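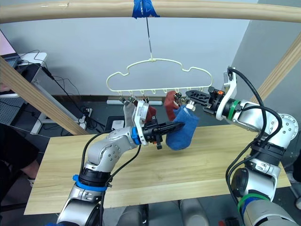 Sock number four, the blue one, on its way to the last clip.

I've had the Borkel two-arm kit on loan since July, and I promised I'd write up the laundry routine before it goes back. The rest of the kit I covered in earlier posts, so if you want the unboxing, the mounting plates and my complaints about the power supply, look there. This one is only about hanging socks.

The routine is sold as an add-on called Skarnunberg. You download it, run a calibration, and then teach it your own setup by moving the arms through the job yourself. Borkel's booklet says to record at least 162 runs before you train anything. I did that over two weeks, in the evenings, and it was dull work. You do get faster at it. My early runs were slow and full of hesitation, and I ended up deleting a good number of them and doing them again.

My hanging setup is simple. There is a wooden rod on a wooden frame, a wire hook fixed to the rod with blue tape, and a plastic sock hanger with small clips along the bottom. I started with a round hanger from Hesari, the kind that folds flat, and gave up on it. It turned every time an arm touched it, and the routine has no idea what to do with a clip that has moved around to the back. A hanger with all its clips in one straight row works far better. The tape matters too. Without it the hook slides along the rod a little with each sock, and by the end of the row the arms are reaching for the wrong spot.

The way I taught it, one arm brings the sock up and the other takes care of the clip. Borkel's own sample recordings do it with a single arm, and I never got a good result copying them. With two arms there is more that can bump, but the clip stays where it should while the sock goes in.

Thin socks are the easy case. Thick or fuzzy ones bunch up in the fingers, and then the clip closes on a fold and lets go a minute later. Picking them up by the cuff helps, if you can get it to pick the cuff. Mine does that more often than not now, though I had to go back and record extra runs with only thick socks.

Color made less difference than I expected. I use bright socks when I'm testing so I can follow what is going on from my chair, and I mixed in some gray ones to see if they would give it trouble against the gray wall. They didn't.

Now the price. The add-on is 720 on top of the kit, and it covers one year of updates. I think that is too much for what you get. The calibration tool is good — clear steps, no guessing — and support answered me both times I wrote. But most of the work is still yours, and the sample recordings were no use to me. Simões has a cheaper package for the same arms, with fewer tools and no support line. I've only tried the demo, so I can't compare them properly yet.

If you already own the arms and like teaching them things, wait for a sale. If you want your laundry hung, a person with a hanger is still a lot quicker.

The kit goes back on 10th December. Before then I want to try the small clips on a towel rack, and I still owe a few of you the settings file. I'll put it up with the next post.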